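Storing produce without a pantry: an interview with Aicha Abou Zeid

Aicha Abou Zeid has spent most of her working life on the storage side of the food trade, first in a packing shed and later as a quality supervisor at Harahap, a wholesaler of fruit and root vegetables. She now writes storage guides for households. We spoke in September, at nine in the morning, about what happens to produce between the shopping bag and the pot.

Her method starts with a sort on the largest table in the home. Everything comes out and goes down on a cloth before any of it is assigned a place.

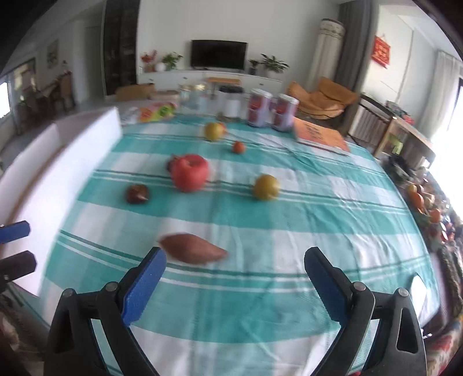
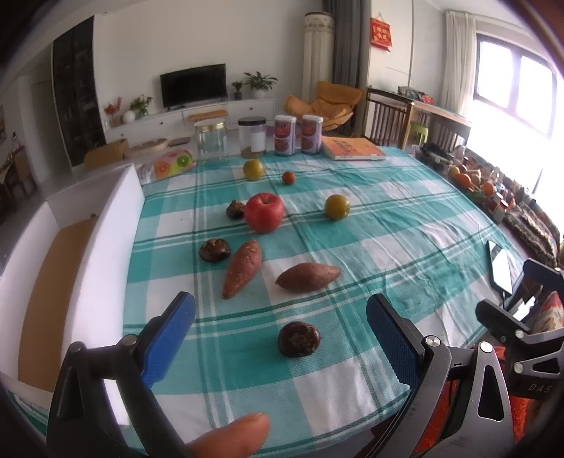

"The table is a work surface at that stage," she says. "People put things away in the order they come out of the bag, and the bag was packed by weight. Weight tells you nothing about storage."

She sorts by temperature first. Sweet potatoes are the usual mistake. They look like something that belongs with potatoes or in the refrigerator drawer, and they do poorly in the cold. The center hardens and stays hard after cooking. Abou Zeid keeps hers at 55 to 60 degrees Fahrenheit if she can find a spot that cool, and otherwise in a ventilated box on the floor of a closet.

"Do not wash them. Brush off the loose soil and leave the skin alone. Any that are cut or bruised go in the kitchen and get eaten that week."

Mushrooms go the other way. Fresh shiitakes go into the refrigerator in a paper bag with the top folded over once. Plastic film holds moisture against the caps and they turn slick. She sets them cap up while sorting, a habit from the packing shed, where the caps were checked for dark patches before the stems were looked at.

"I do not rinse a mushroom until I am going to cook it, and often I only wipe it," she says.

Apples get their own rule. A ripe apple gives off ethylene gas, which speeds ripening in other fruit. At Harahap the apples had a separate cold room with its own air supply. In an apartment, the equivalent is a drawer with nothing else in it, or a bowl on the far side of the kitchen.

"There is one good use for it. If you have a hard pear, put it in a bag with an apple for 2 days. Check it at the neck with your thumb. When the neck gives, it is done."

Tomatoes stay out until they are ripe. Plums do too, and then they go in the refrigerator.

Jars and cans are handled in a second pass. She prefers clear glass with a screw lid for dry goods, in sizes she can lift with one hand. Her standard jar holds 1000 milliliters. A larger one of 3000 is kept for rice and nothing else. Labels carry the contents and the month of filling – no other information, as she found she never read it.

Her colleague Abdelilah Hajji disagrees with her on glass. He joined us for the second half of the conversation and keeps his own dry goods in plastic tubs made by Grirklow, which stack.

"Glass is heavy and round," he says. "Round jars waste the corners of a shelf. I measured mine before and after and got a whole extra row."

Abou Zeid does not dispute the row. Her objection is to the lids, which on her old set warped in the dishwasher and stopped sealing. Hajji washes his by hand.

They agree on cans. The same product stands together, older cans in front, and a can with a dent on the seam is thrown out. A dent in the side wall is usually acceptable if it is shallow and the ends are flat.

I asked how long the full sort takes. Abou Zeid puts it at half an hour for a week's shopping, including wiping down the cloth. She prefers a checked cloth for the job. Hajji uses a bare table and a tray.

"A tray is fine until you buy more than fits on the tray," she says.

Her next guide covers onions, garlic and winter squash. She is still testing mesh bags against open crates for the onions, and the crates are ahead by a small margin.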